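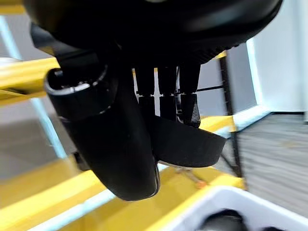
Teleoperation notes from the Dekthorpe room, part two. The job is shelf to bin: pick a part off the yellow shelving, put it in the plastic bin, let go. Hiba Dabbas drives, I look after the recordings.

Setup first. The operator wears gloves and a headset and sees what the head camera sees. Each wrist has its own small camera, and those streams are recorded but not shown to her. We tried showing them in June. Operators slowed down and looked at the wrong one.

A demonstration runs from hands at rest to hands at rest. If it takes longer than 40 seconds we stop and mark it as a fail. Fails are kept in a separate folder. Cyril Naylor wants them for training a fault detector.
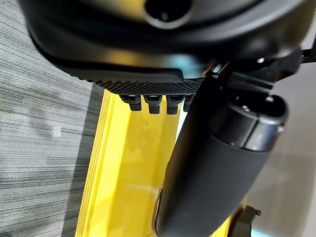 The wrist views are worth the disk space. From the head, a hand often covers the part just as the fingers close. From the wrist you get the last few centimetres, at the price of motion blur and a lot of black plastic. We lowered the exposure time and put up with the noise.

Yellow shelves are a nuisance for colour. The gloss throws pale reflections, and auto white balance drifts whenever a hand comes in close. It is now locked at the start of each batch. 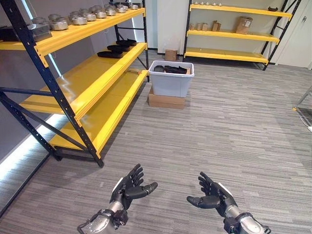 Palms up, hands apart, both empty: that is our rest pose. Brindley, the logging tool, will not open a new file until both arms have held still for 2 seconds. Before that rule we had starts all over the place and the policy learned to dither.

Current count is 3,499 demonstrations. Every batch of 20 gets a replay check — joint angles played back on the robot with no operator. If the replay misses the bin, clock drift between glove and arm is the first thing I look at.

Still unsolved: curved parts. The fingers wrap the edge well enough, but the operator has no sense of force and tends to squeeze too hard. Hiba's fix is to close slowly and stop early. It works for her. It is hard to teach to the next driver.

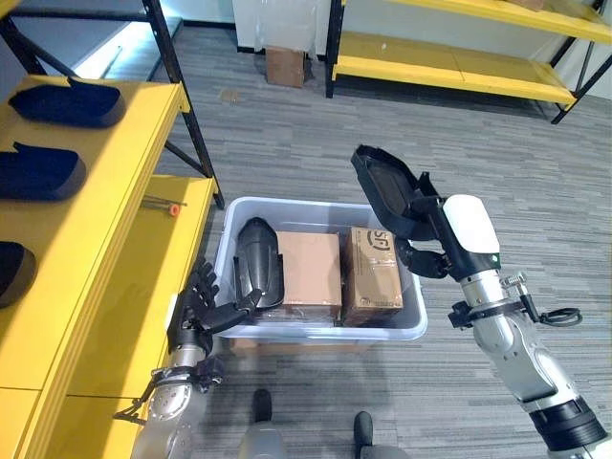

Curved black part held over the bin, right hand.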